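Informe de avance, segundo periodo
Proyecto Kestus: percepción y planificación para el desenredo de componentes cableados
Fecha: 7 de marzo de 2022
Responsable: Ilango Alva

1. Percepción
El módulo de segmentación de cables se ha reentrenado con 600 secuencias anotadas en la planta de Cirton. La red separa ya cable y placa de forma estable. El error dominante sigue siendo la asignación de identidad en los cruces: cuando dos conductores del mismo color se superponen, el trazador salta de uno a otro. Se ha añadido un término de curvatura a la función de coste, pendiente de validar.

2. Planificación
El planificador elige el punto de agarre a partir de un grafo de cruces. El tiempo de cálculo ha bajado a 200 ms por acción tras podar los nodos ocluidos. La política de agarre se inicializa con demostraciones manuales y se ajusta en simulación. Los montones densos quedan fuera del alcance de la versión actual.

3. Herramientas
El anotador Samuel admite ahora etiquetas por mano (pinza, aproximación, retirada) y exporta sin conversión intermedia. Falta documentar el formato.

4. Datos de demostración
Las demostraciones recogen el desenredo a dos manos de placas con cables rojos y negros, desde el montón hasta la fila ordenada con los cables en paralelo. El objetivo del contrato es de 1,000 secuencias.

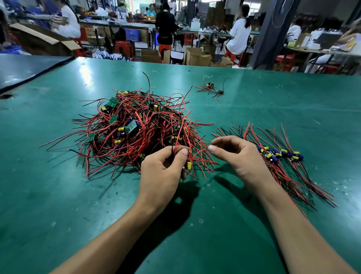
Cadi Bellis objeta que el grafo de cruces no debería congelarse antes de resolver el problema de identidad, y pide que la validación del término de curvatura se adelante a cualquier prueba en el brazo. Se acepta el cambio de orden.

5. Próximos pasos
Validación del trazador; integración con el controlador de fuerza de Florkcombe; ensayo en célula previsto para agosto, limitado a montones de 5 placas.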